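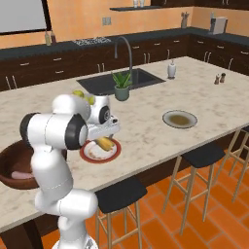 Figure 4. Simulated kitchen used for the fruit transfer task, with the gripper over the banana on the red-rimmed plate.

5.3 The plate-drag fault

The most instructive failure of the whole study came from the easiest object in it. In the fruit transfer task the arm reaches down to a banana on a plate at the front of the island, grasps it, lifts it clear and sets it down on the second plate (Figure 4). We had expected this to be our warm-up task, and on the success rate alone it looked like one. Of the 1,464 simulated episodes we ran with the Clirkmont policy, very few ended with the banana in the wrong place. What the success check did not look at was the plate.

The fault was found by Hernán Nina, who was replaying contact logs from the Estport server for an unrelated comparison of grasp forces. In 100 of the episodes scored as successes, the log showed a fingertip touching the plate before it touched the fruit, followed by a sustained sideways load. Replaying those episodes at quarter speed made the behaviour obvious: one finger came down past the side of the banana, pressed on the plate and dragged it toward the front edge of the island while the hand closed. In the worst of them the plate tipped over the edge after the banana had been lifted. The episode had already been marked complete by then, and the simulator was reset before the plate reached the floor.

We were delighted to have caught this in simulation! A plate dropped beside a row of bar stools is a real hazard in a kitchen where someone might be sitting, and the same policy had been scheduled for hardware trials in September.

5.3.1 Tracing the cause

Our first suspicion fell on the collision geometry. The plate rim is modelled as a ring of convex pieces, and an early build of the Erkivon scene package had left gaps between them. Closing the gaps changed nothing. We next suspected the depth estimate, and here the picture became much more interesting. The policy's target height was correct to within a few millimetres at the centre of the fruit, but it was computed from the highest visible point. A banana lying flat is curved and tapers toward its ends, so a grasp placed off-centre inherited a height suited to the middle and a finger spread suited to nothing in particular.

The second ingredient was the controller. Swanson, the compliance layer we use beneath the policy, is tuned to keep pushing gently when it meets unexpected resistance – a very useful habit when opening drawers. Over a plate it meant that a fingertip in contact with the surface kept its downward force and took the plate along with it. Either ingredient alone was harmless. With the compliance layer switched off, the same off-centre grasps stopped at first contact and the episode simply timed out.

5.3.2 Changes and re-test

We made two changes. The grasp height is now taken locally, under each finger, and the compliance layer receives a flag that cancels downward force whenever contact is detected before the fingers have closed on the target. We also rewrote the success check so that the supporting object must remain within a set distance of its starting pose until the arm has returned home. That last change is only a few lines of code, and we would now put it in any pick-and-place benchmark from the first day.

A further 600 episodes were run with the revised system and the stricter check. No plate left the island, and the sustained sideways load did not appear in any log. Brief fingertip contact with the plate still occurs, mostly when the banana starts close to the rim, and we return to those cases in Section 6.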